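Progress report, work package 3: operating rules for hand-held and fixed grippers in pack handling
Prepared for: Sollon program office
Prepared by: Nhyira Adjei, Sunum
Date: Wed 10 March

Status against plan

Work package 3 is on schedule for the rule set and behind schedule for the training material. Draft 2 of the handling rules went to Clamine for comment in February. Comments came back on the sections covering grip force, label exposure and operator hand position. All of them have been answered in writing and most are accepted. The remaining points are listed under Open items.

Spending is within the approved amount. The only unplanned cost was a second set of ribbed finger pads, charged to consumables.

Scope of the rules

The rules apply to printed cartons, inserts and panels handled by a two-finger gripper, whether the tool is held by a person or mounted on an arm. They do not cover opened blister packs, liquids or anything kept under temperature control. Dobos asked for glass vials to be added. We recommend against this in the current phase, as the force limits would have to be reworked from the start.

Rules completed in this period

Grip placement. Flat printed stock is to be held by both pads across its thickness, with the pads away from folds and perforations. If a fold cannot be avoided, the grip is logged as restricted and the item is not used for repeat trials.

Label exposure. Where the task requires reading, the barcode and the block carrying batch number, production date and expiry date must stay clear of the fingers. The first draft required only the barcode to be clear. Clamine pointed out that a pack can be identified by product and still be the wrong batch, and the wording was changed.

Date fields. Dates are recorded exactly as printed, including partial dates that give year and month only. Converting them to a full date at the point of entry is no longer allowed. The day is left blank in the record.

Hand position. For hand-held tools, the operator's fingers stay on the handle side of the frame while the gripper is closing. The free hand may steady a box but may not enter the space between the fingers. Sleeves are to be close-fitting or rolled.

Cable routing. Camera cables must have enough slack for full movement of the wrist and must not pass in front of a lens or between moving parts. This is checked before each session and again after any change of mount.

Work surface. A plain covering in a single color is preferred. Patterned covers are allowed if the pattern is noted in the session record. Boxes being unpacked are placed with the flaps fully open so that they do not spring back against the tool.

Background and privacy

This section took longer than planned. Sessions are held in ordinary rooms, and walls often carry portraits, certificates or staff charts. Draft 2 said only that personal information should be avoided. Draft 3 makes the site lead responsible for checking the background before the session starts, and requires that faces and names be removed or masked before any material leaves the site - this includes printed photographs on display. Masking after transfer is not acceptable.

Review of records

The session log now holds 765 entries. A check of the log against draft 3 is under way. Entries made under draft 1 used a different field for grip type and are being matched by hand. We do not propose to correct older entries where the original value is unclear; they will be marked and left out of summary figures.

Open items

Clamine and Sunum have not agreed on how often the pads should be inspected. Clamine wants a check at every session, while Sunum proposes a check at every change of item type. Wear data from the second pad set should settle this.

The training material is four weeks late. The text is written, but the practical exercises depend on the final hand position rule. No change to the end date of the work package is requested.

Work for the next period

Draft 3 will be issued to all partners for formal comment. Dobos will run the rules at its own site without support from Sunum and report any instruction its operators could not follow as written.

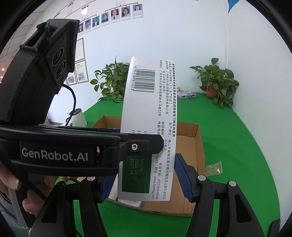 Comments from that run will be handled separately from the formal partner comments, and both sets will be attached to the next report.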